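Durnudton Technical Services
Safety and Quality Notices: Gallery

Unplanned Contact During Automated Workstation Disassembly, Cell 6

The Durnudton refurbishment floor takes in used desktop workstations, removes the parts that can be sold or reused, and sends the rest for recycling. Part of this work is done by robot arms. In July, an arm in Cell 6 made contact with an installed graphics card during a run in which the card was not to be touched. No one was hurt. The card and the board it was seated in were withdrawn from sale, and the cell was stopped for 11 working days.

This page accompanies the written notice issued to staff and to our partners at Grelico and Poduval. It presents the working area and the type of machine being processed, with notes on the fault and on the changes now in force. Readers who need the full event log should request it from the Quality Office.

The cell and its task

Cell 6 handles workstations that have already had the side panel removed and the mains lead disconnected. The arms work under a sequence program named Hesetti, which was written in house and has been in service since the cell was opened. Hesetti holds a list of targets for each model of computer. A target consists of a position, an approach path, a closing force and a withdrawal path. Memory modules are handled first. Expansion cards are handled later, after a technician has released the retaining hardware by hand.

At the time of the fault the program had completed 132 runs on this model without a reported contact. That record was one reason the approach paths had not been reviewed since they were first entered. The review has found that this was a mistake on the part of the department, and the maintenance schedule has been changed accordingly.

What went wrong

The contact occurred on a Saturday shift, at 10:40 a.m. The arm had been commanded to a memory slot and was moving across the board at its normal travel height. The travel height is calculated from the tallest part that Hesetti believes to be present. A technician had corrected the parts list for this model earlier in the week, and the correction removed the graphics card from the list of installed items. The card was still in the machine. The program therefore selected a lower travel height, and the linkage on the gripper met the upper edge of the card.

The force limit on the arm worked as designed and motion stopped. The operator pressed the emergency stop, recorded the time, and called the shift lead. The arm was then moved clear under manual control. Both of those steps were carried out in the correct order.

The board in these workstations is crowded. Cards, cables and heatsinks stand at different heights within a small area, and the gripper must pass between them.

Gripper linkage over the motherboard of an open workstation. An NVIDIA Quadro K620 is installed in the board, among empty memory and expansion slots.

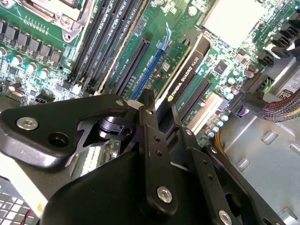
Montserrat Zabala wrote in reply to the first notice that the force limit should not be given too much credit. It stopped the arm after contact, she pointed out, and by that time the side load on the slot had already been applied. She asked why the cell trusted a typed parts list over a height check at the start of each run, and whether the other cells used the same list.

The Quality Office accepts both points. The same parts list was in use in every cell running Hesetti, and all of those cells were held until the list had been compared with the actual contents of the machines waiting to be processed. Two further errors were found. Neither had led to a contact, as the machines concerned had not yet been loaded.

A height check had been proposed when the cell was planned. It was set aside at that stage on the grounds of cycle time. The check has now been added, and the longer cycle has been accepted by the production manager.

Findings

The direct cause was an incorrect entry in the parts list. The entry was made in good faith from a work order that described a different configuration of the same model. The person making the entry had no means of confirming it against the machine, and the procedure did not ask for confirmation.

A second finding concerns the alarm text. When the force limit was reached, the operator panel displayed a general motion fault. The same message is used when an arm is paused at a gate or loses its reference position. An operator reading it could reasonably have pressed Resume. On this occasion the operator was watching the arm and did not do so. The message has been rewritten to state that contact has occurred and that motion must not be resumed until an inspection has been made.

A third finding concerns stored power. The written procedure required the mains lead to be disconnected, but it did not state how long the machine must stand before the arm is allowed to enter the case. Stored power played no part in this fault. The gap in the procedure was noted during the review and has been closed.

The cost of the event, including the withdrawn parts and the inspection of the gripper, was recorded as $2,000. Lost production time is reported separately.

Return to service

Aravind Unnithan led the return-to-service work. The arms were first run with the case absent, then over a scrap chassis, and then over a complete machine with a technician standing at the stop button. Memory handling was approved before any other task was considered. It calls for a close approach to the case wall and a straight withdrawal, and a module that is tilted during withdrawal can bind in its slot or strike a neighboring part.

During memory handling, the gripper works beside a gray fixture tray with holders for removed components. The travel path between the case and the tray is now fixed. It may not be shortened by the operator, and any request to alter it must be submitted in writing.

Memory module upright in the fixture tray, with the gripper fingers on either side of it. A processor rests in a recess of the same tray.

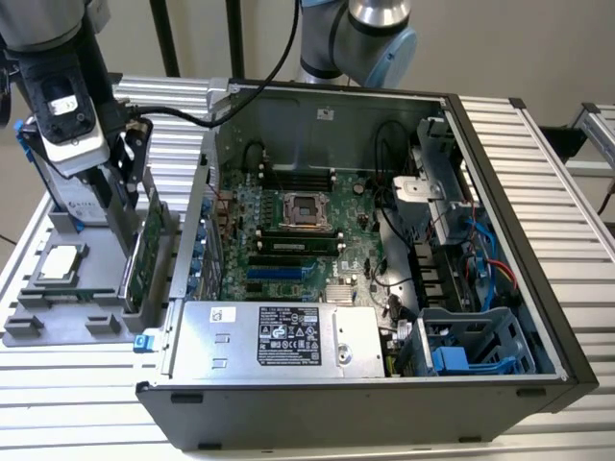

Approval for memory handling was given at the end of the hold period. Work on expansion cards remains suspended in Cell 6 until the revised approach paths have been checked on each model. Cards are being removed by hand in the meantime, at the manual bench, under the existing instruction for static-sensitive parts.

Rules now in force

The following apply to all cells running Hesetti.

The parts list must be confirmed at the machine by the person who loads it. A signature from the work order desk is not sufficient.

A height check must be completed before the first movement into the case. If the measured height differs from the expected height, the run is refused and the machine is returned to the loading bench.

After any contact alarm, the arm is to be left where it stopped until the shift lead has arrived. It may be moved sooner only if a person is trapped or in danger.

The gripper must be inspected after any contact, including contact that appears minor. Fasteners, linkages and finger alignment are checked and entered in the cell log.

Changes to travel height or approach path require two approvals, one from Maintenance and one from the Quality Office.

Partner sites

Grelico has adopted the confirmation step and the revised alarm text. Poduval operates an earlier version of the program, in which travel height is fixed and is not calculated from the parts list. The staff there have been advised not to install the newer version until the height check has been supplied with it.

Questions on this notice may be directed to the Quality Office during normal shift hours. Reports of near contact should be made on the yellow form at each cell and handed to the shift lead before the end of the shift.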